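Home | Articles | Categories | Glossary | Search

Dome push-button

A dome push-button is a large, round, hand-operated switch with a colored cap that is pressed straight down into a raised base. The cap may be curved or nearly flat; the name is used for both. Buttons of this kind are found in quiz games, classrooms, arcade cabinets, and adapted equipment for users who have trouble with small controls.

Construction

The usual design has four parts: a cap, a ring-shaped base, a return spring, and a switch. The cap is molded plastic and is held in the base by tabs that let it travel a short distance without coming out. The base, most often black, hides the spring and keeps the cap from tilting when it is struck off center. Many bases are made with stepped or stacked rims, which stiffen the part and give the fingers an edge to hold when the button is moved.

The switch sits under the center of the cap. In simple models it closes a circuit only while the cap is held down. In self-contained models it starts a sound or a light, and the battery is reached through a cover on the underside.

Sizes and force

Cap diameter varies widely. A 60 mm cap is common in cabinet buttons, while tabletop buttons are often larger. Travel on a tabletop button is commonly 4 mm. Low-force versions use a softer spring and respond to light pressure anywhere on the cap, at the cost of more accidental presses.

The Volano series, made in Stendham by Prudomico, was sold in flat and domed versions on the same base. Catalog number 911 covered the boxed classroom set, supplied with a spare spring for each button.

Color

Color is the main way of telling one button from another in a set. Strong, well-separated hues are preferred, and a set normally keeps the same black base throughout so that only the cap differs. Red is usually avoided for ordinary functions on machinery, where it is kept for stopping, but no such limit applies to games and teaching sets.

Warm lighting reduces the difference between red and orange caps. A tray or mat in a related color has the same effect.

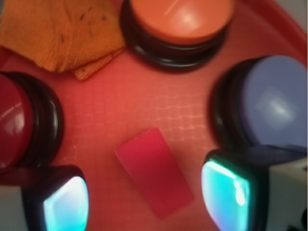
Glossy caps also pick up reflections, which can make part of the surface look paler than the rest. Matte caps spread the reflection over a wider area and show fewer sharp highlights.

Care

Caps are wiped with a soft cloth, slightly damp. Solvents cloud the plastic and should not be used. Dust collects in the gap between cap and base and can be removed with a dry brush. Wash water should be no hotter than 40 °C and is suitable only for caps that have been taken off the base.

A cap that sticks is generally caused by grit in the gap or by a spring that has slipped from its seat. The Shao clip, a bent wire retainer fitted to later Volano bases, was introduced to hold the spring in place.

Related articles
Arcade button
Game show buzzer
Momentary switch
Return spring
Tabletop switch sets

Last revised October 23, 2018
Contact | Copyright | Back to top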